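3.2 Drying practice in shared kitchens

The second part of the study concerns how people in shared housing dry dishes and kitchen cloths between uses. We collected diaries from 17 households in the Orar district, each kept for 7 days in November. In total the diaries contain 711 entries. An entry was written each time a person put something out to dry or took it away again. The method follows the earlier work of Zaidi and Liepiņa on laundry habits, but we shortened the form, as our participants often wrote with wet hands.

Small wire racks were the most common drying aid in the diaries. They were used for cups and plates, but also for sponges, lids and cloths.

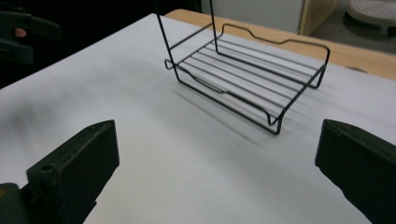 Why do people in shared kitchens leave dishes on the rack and not put them away? In our diaries the usual reason was uncertainty about ownership, and many participants wrote that they did not want to place a cup on the wrong shelf.

This uncertainty has a practical effect. When the rack is full, the next person must find another place, and most often this is the counter beside the sink. Wilczyńska coded all the entries of this type as "overflow". Li coded a sample of 200 entries a second time, and disagreements were discussed until both coders accepted the same label. Overflow was reported most often on Sunday evening, when several people cooked for the coming week.

Participants did not agree on what counts as a clear counter. For some it was enough that there was space for a cutting board. Others wanted the whole surface free before they began to cook, and they described even one forgotten spoon as a disturbance.

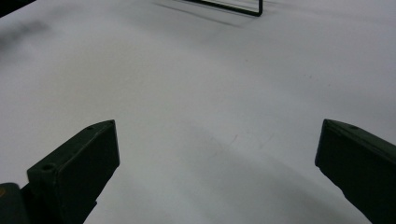
Figure 4. Plain white surface.

Cloths were treated differently from dishes. A cup left overnight was seldom mentioned, but a damp towel in the wrong place led to long comments, sometimes over half a page. In the Kiani building, the residents had agreed that every person keeps one towel and hangs it apart from the others. In the Grema building there was no such rule, and towels were put over chairs, doors or the dish rack, depending on what was free.

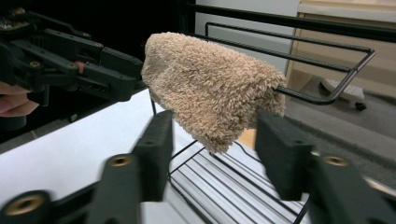
Figure 5. Tan towel over the upper rail of a black wire rack.

We do not claim that one of these arrangements is better. The Kiani residents wrote fewer complaints, but they had also lived together for longer, and our data do not allow us to separate the two factors. Bhutto reports a similar difficulty in her interviews, which are presented in Section 3.3.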